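Progress report to the Ternholm Fund: Bullwood packing room
Prepared by Consuelo Arroyo, for the period ending May

Summary

The grant of 3,000 was given to fit out a packing room at Bullwood and to put our outgoing parcels on a regular footing. The fitting out is finished apart from the items listed under outstanding work. Parcels now leave every Monday.

Work completed

The wall covering went up in the first part of the period. We used patterned carpet panels, in purple, blue, cream and tan blocks, bought as an end-of-line lot from Pretorius. Plain grey would have cost more. The panels were put in mainly to cut down noise, and the office next door has had no complaint since.

Storage is black mesh shelving in the corner, with a long white mesh basket fixed to the left-hand wall. The shelving took longer than planned to arrive and we packed from boxes in the corridor until it did.

We have kept the packing materials simple. Most items go in bubble-wrap bags and are closed with brown tape from a hand dispenser. White tape is kept for returns so that they can be told apart on arrival.
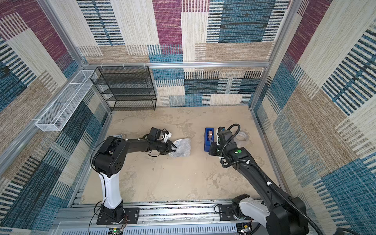 Waste has been the main difficulty. In the first weeks too many bags were being used once and thrown out, including bags that had only been creased. We now flatten and reuse any bag that still holds air, and the order for new ones has dropped from 40 packs to 25. Tape use has not changed much.

Parcels

Dimus collects at the end of the working day. One collection was missed in the period and the parcels went out the next morning at no extra charge. There were two breakages, both ceramic, and both were sent with a single layer of wrap. Ceramics now get two layers.

Spending

The largest cost was the shelving, followed by the wall panels and the first order of materials. We have 15 per cent of the grant left and would like to carry it into the next period. Receipts have been sent separately.

Outstanding work

Labels for the shelves have been ordered.
The wall basket needs a decision on what it will hold. Tape rolls have been suggested.
A second tape dispenser is to be bought from the remaining money.
The written packing instructions are in draft and will be sent to Ternholm with the next report.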